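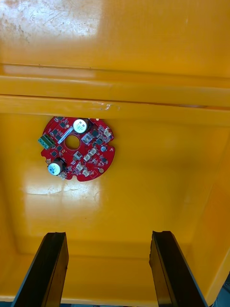 Wullwood Recipe Cards

Welcome, and thank you for stopping by! Wullwood is a collection of 1,289 home recipe cards, typed up one at a time from index cards, church cookbooks and the backs of envelopes (so many envelopes). It began as a way to keep my own family's cards from fading away, and then neighbors started handing me theirs, and well, it grew.

Last updated August 4, 2019

What you'll find

The recipes are in recipes.csv, one row per card, with 12 columns. Title, ingredients and steps are just what they sound like. The notes column holds anything scribbled in the margins, and I'd urge you to read it, as it's my favorite part by a mile. The file called units.csv lists 35 kitchen measures and what I took them to mean, including "butter the size of an egg" and the teacup, which I argued with myself over for most of January.

Spelling and wording

I left the spelling alone wherever I could. If a card says "bannana," so does the row. Where I couldn't read a word, I typed [unclear] and moved on, though I'll happily take a second guess from anyone with better eyes than mine.

Known problems

Oven temperatures are missing from a good many of the older cards, which only say "quick oven" or "slow oven." Please don't fill these in with a script! There are also 13 cards in the Domitz batch that seem to be missing their second side, and the Turnura pickles appear twice with different amounts of salt. I kept both.

Using it

Cook from it, count things in it, print it out for your aunt. If you share it further, please keep this file alongside and mention Wullwood by name. Corrections go in corrections.txt, with the card number first and your change after it.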